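Monday, Plinirari build, bench notes

Moved the glove rig to the big round table. The bench at Buenaventura is too narrow for a full arm swing.

- Reprinted the wrist bracket. The old one cracked at the second screw.
- Rerouted the cable along the forearm, more slack at the elbow.
- Logger set to cut at 600 samples per take. Takes 1 to 3 are junk, I had the wrong port open.
- Take 4 stopped at 731 (cutoff ignored?). Take 5 ran to 899 before I killed it by hand. Check the loop condition.

Marker pose jumps when the hand tips toward the window side. Could be glare, could be the marker flexing on its mount. Try a stiffer backing before touching the code.

Soft toys stay as the test set for now. The Grisari gripper will need to cope with squashy things anyway.

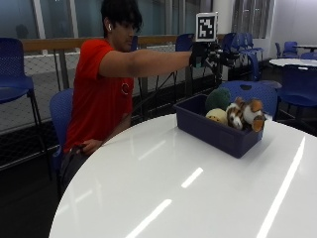

*Glove and marker over the toy bin, arm at full reach.*

Still to do: zero the finger joints before each take, tape down the cable, copy the logs to the Dustameck folder. Wrist offset is still a guess.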